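Orphan books, and a library that won't let me borrow the same file twice

Quick one, it's late and I have a train.

So I've been trying to get hold of a book. Small press thing, a memoir of a harbor town, printed once, 200 copies, publisher long gone. Grellby Press, if you're from around here you might remember the orange spines. They did local history, some poetry, one truly awful cookbook. Then the owner died and the press just sort of stopped. No sale, no successor, nothing.

Who owns the rights? No idea. Really no idea. I wrote to the author's last known address and the letter came back. I wrote to the lawyer who handled the estate and got a very polite note saying the files were passed on, he didn't say to whom. I have now spent more hours on this than the author probably spent on chapter one.

The reason I care is Piyumi Bepari wants to put out a reading edition. She does these nice cheap reprints, prints them at Wijesinghe, stapled, card covers. She'd pay a royalty! She wants to pay a royalty. There is nobody to hand the money to. Meanwhile the only copy I've had my hands on is in the reference room at Gokley and the binding is giving up, you open it and a bit more of page 70 comes away.

Can the library scan it? Sort of. They can make a preservation copy, is what I was told at the desk. Can they let me read the preservation copy at home? No. Can they let me read it at the library? On one machine, yes. Which was switched off.

I'm not mad at the library. Want to be clear on that. Satish Nautiyal at the desk has been lovely and has looked things up for me on his lunch break. The rules are what they are and it's not him who gets to take the risk.

But look at what the term actually does. It's life of the author plus 70. I had to look up again whether that's from the death or from the end of the year (end of the year). If you're a famous name with an agent and heirs then fine, somebody is minding the shop. If you're a retired customs clerk who wrote one good book and sold most of it at a church fair, then your one good book is locked in a room and the key is in the sea.

I keep hearing that people would lose out if we loosened this. Which people? I'd like to meet one. Arif Sarkar, who I argue with about this over email pretty much constantly, says I'm picking the easy case. He says today it's a dead press and a nice lady with a stapler, tomorrow its some outfit scooping up every short story that hasn't got a phone number attached. And he's a photographer, so he's seen his own stuff floating round with the credit stripped off, and once the credit is gone, well, hey presto, it's an "orphan". That's a real point. I don't have a good answer to it. A search requirement maybe, and a public notice, and the money held somewhere in case the owner turns up. He says who checks the search. I say, someone. He says ha.

OK, the other half of this, the ebook thing.

Zukport is the app our library switched to. I don't hate it. Fonts are decent. But the library doesn't own anything in it, it rents. The license on a novel I was reading ran out while I was 9 chapters in and the book went off my tablet overnight. Not returned, not overdue – gone. I asked could I borrow it again and the answer was the library's license had lapsed and they'd have to pay for it again, new price, and there's a list of things ahead of it.

A paper book doesn't do that. A paper book falls behind the radiator and you find it in spring.
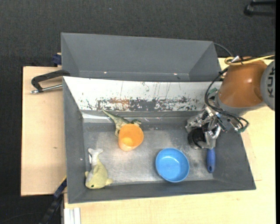 And I had a lot of notes in that file. Margin notes, highlights, stuff I wanted for a review. Zukport support say the notes "remain associated with the title" and will come back if the title comes back. Great. So my own sentences are in there with it. Did I sign something that says that's fine? Probaly yes. I went and looked at the terms and got 15 screens down before I gave up and made toast.

Said Fahmy, who taught me half of what I know about this, used to say copyright was a deal, and you should read it like you'd read a lease. What do I get, what do they get, when does it end. I think that's right. I just don't think anybody on my side of the table has read the lease in a long time, me included, see toast.

What writers should do, if you're one and you're reading this: write down who gets the rights. On paper. Tell them. Put it in with the will, put a copy in the book box in the attic, whatever. Apostolos Sarantis did this for his two novels, it took him one afternoon and a stamp. His niece gets them and she knows she gets them, and if some stapler person comes knocking in forty years there will be a door to knock on.

Oh and if anyone reading has any connection at all to the Grellby family, or knows where the press papers ended up, email me please. Address is in the sidebar. Even a rumor. Piyumi has the paper stock picked out already and I'd like to get page 70 typed up before it's confetti.

Comments are on but I won't get to them till I'm back.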